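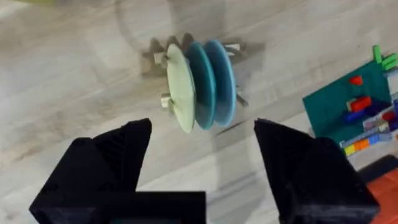
Stemora Compact Dish Rack

The Stemora is a small freestanding rack for storing and draining small plates on edge. It has a flat base, a row of short upright prongs along the back, and pegs at the ends that project sideways. It was designed by Wandora for the Restport line of countertop storage and is intended for kitchens, break rooms and shared workspaces where a full-size drainer takes up too much of the surface.

The rack ships assembled. No tools are needed, and there are no moving or folding parts.

Construction

The body is light wood, built from thin dowels and slats. Dowels are glued into blind holes in the slats, so no hardware is exposed and there is nothing to rust. The surface is finished with a clear food-contact oil applied at the factory. Color varies from piece to piece, and the grain on the slats will not match the grain on the dowels. Neither is considered a defect.

The base sits flat on its contact faces and has no rubber feet. On smooth stone or stainless steel the rack can slide if it is loaded from the side. A thin silicone mat corrects this. On wood surfaces the friction is normally sufficient.

Edges are eased by hand after assembly. Light sanding marks may be visible at the tips of the prongs under strong light.

Specifications

Overall length: 226 mm
Clear slot width: 13 mm
End peg projection: 36 mm
Rated static load: 3,800 g, evenly distributed
Finish: clear oil, food-contact grade
Assembly: none required
Dishwasher: no

The rated load assumes a level surface and plates seated fully in the slots. It does not apply to anything hung from the end pegs. The pegs are meant for light items such as a folded dishcloth or a single cup with a handle.
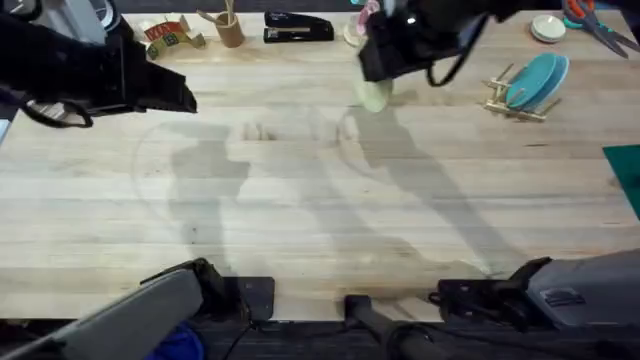 Placement matters more than most buyers expect. The rack drains downward and has no tray of its own, so on a bare wood surface it should be used for dry storage only. For wet plates, place it on the drainboard or on a separate tray with a raised lip. The Ouali tray from the same line is sized to fit and is sold separately.

Leave a hand's width clear on the loading side. Plates go in from above at a slight tilt and are then brought upright. If the rack is set tight against a wall or a row of jars, the last part of that movement is blocked and the plate tends to stop on the prongs without entering the slot. On a shared table, the usual arrangement is to keep tall or loose items along the far edge and put the rack toward one end.

Plate compatibility

The slots accept flat and shallow coupe plates in the small sizes – side plates, dessert plates, saucers and most children's plates. Dinner plates can be placed in the rack, but their center of gravity is too high for it to be considered stable, and they are outside the rated use.

Measure the total depth of the plate from the foot to the top of the rim. If the total is less than the slot width, the plate will stand without contact on both sides. If it is more, the plate will wedge.

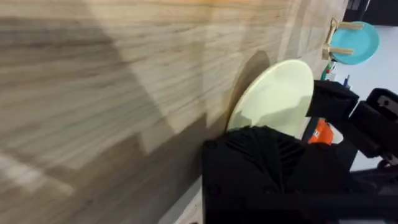
Rim shape is the second thing to check after depth. A completely flat plate leans back against the prongs and stays there. A plate with a tall, steep rim touches the prongs at one point only and can rotate when its neighbor is removed. The form that gives the fewest problems is a round plate with a subtly raised rim, like the pale cream one tipped up on the tabletop, which has enough edge to grip and no deep well to collect water. Square and oval plates can be used if they meet the depth limit, though they should be placed with a straight side down.

Bowls are not supported. Cups may be set on the base upside down if the adjacent slots are left open, but the rack has no dedicated cup position.

Loading

1. Set the rack on a level surface with the prongs at the back.
2. Load the slot at one end first, then work across in order.
3. Lower each plate until it rests on the base. Do not drop it the last inch.
4. If plates differ in size, put the largest at the end farthest from the sink.
5. Unload in reverse order.

Plates of nearly the same diameter give the most stable load. Mixed diameters are acceptable within the rated weight. Stoneware is heavier than it looks and should be weighed once before the rack is filled.

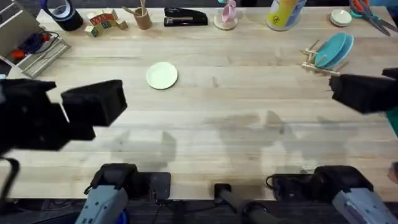
Small round plate in pale green on a butcher-block tabletop. Plate not included.

Care

Wipe with a damp cloth and dry the same day. Do not soak. Do not put the rack in a dishwasher, an oven or a microwave. Re-oil when the wood looks pale or feels rough, using any food-safe mineral oil. Apply a thin coat, wait until it stops absorbing, and wipe off the excess. In dry climates, or in rooms with forced-air heat, the interval will be shorter.

If a dowel loosens, a drop of water-resistant wood glue in the joint is enough. Clamp lightly and leave overnight. Replacement dowels are not stocked. Dark spots at the base of the prongs are water stains and usually come out with fine sandpaper along the grain.

In the box

Stemora rack
Care card
Small square of fine abrasive for touch-ups

Availability

The current production batch ships from February. Orders for several racks may be split into more than one package.

Comments (4)

plainshelf
Fits my saucers fine. One older plate with a thick foot wedges exactly as the page says it will. Measure first.

tk_kitchen
Does it work as a lid holder? I have small pot lids with flat knobs.

drainboard88
I use mine for lids. The knobs take up the next slot over, so you lose every other one. Otherwise OK. Slides on steel without a mat.

m.orchard
Would like to see the tray included. The oil smell went away after a few days.

Sign up for the Restport newsletter to receive product updates and stock notices. You can unsubscribe at any time.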